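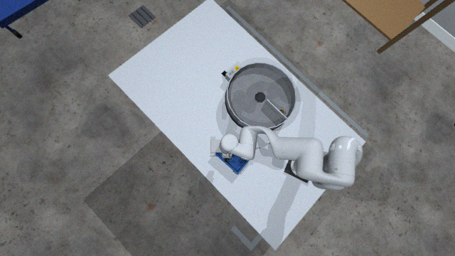 *Render: white table on a mottled gray concrete floor*

## Is a penetrating sealer worth paying for on a basement floor, or is it snake oil?

Bare concrete, 700 square feet, poured before I bought the house. I like the blotchy gray look and don't want it painted or tiled. I just want it to stop making dust. Every time I sweep I get a fine powder, and a week later it's back.

I had a guy from Heteo come out. He quoted me $3,000 for a two-coat "densifier system" and told me it would harden the slab, stop moisture, kill the dust and last the life of the building. When I asked what was in it he said it was proprietary. The brochure has a 27-year warranty that excludes moisture, cracks, wear and "improper cleaning." So what does it cover?

Has anyone had one of these done and checked it a few years later? I don't need to hear from people who had it put in last month and love it.

**Soon-im Ji**

---

### Answer 1 (accepted)

Densifiers are real. The quote is something else. Most of them are sodium, potassium or lithium silicate in water. It soaks in, reacts with the free lime near the surface and makes the top layer harder. That does cut dusting on a decent slab. I did mine myself six years ago with the Vurkar concentrate and a garden sprayer, $122 in material for a floor a bit smaller than yours, and I still don't get powder.

I wouldn't believe the moisture part. A silicate won't hold back water coming up through a slab. Tape down a square of clear plastic, all four edges, and leave it a couple of days. If it's wet underneath, sort that out first. A dry result doesn't prove much either, especially if you test in October and your wet season is spring.

Also drip some water on the bare floor in a few spots. If it beads up, somebody already sealed it and the densifier will just sit on top and turn white.

And scratch it with a nail. If you can dig a groove without trying, the surface is weak and no liquid is going to rescue it. You'd be looking at grinding.

Ask Heteo for the safety data sheet. "Proprietary" doesn't get them out of that.

### Answer 2

Just epoxy it. We used Reso in the garage, looks great, wipes right down.

> **Comment:** She said she doesn't want it coated. And how long has yours been down?

> **Comment:** Since spring. No problems so far.

### Answer 3

I paid for one of these, different company (Yeo), similar pitch. Less dust, yes. But they ran a grinder with a vacuum over the whole floor before spraying, and I've always wondered how much of the improvement was that. The same floor in the laundry room got the grinding and no spray - they ran out - and I can't tell the two apart.

Try one corner before you sign anything.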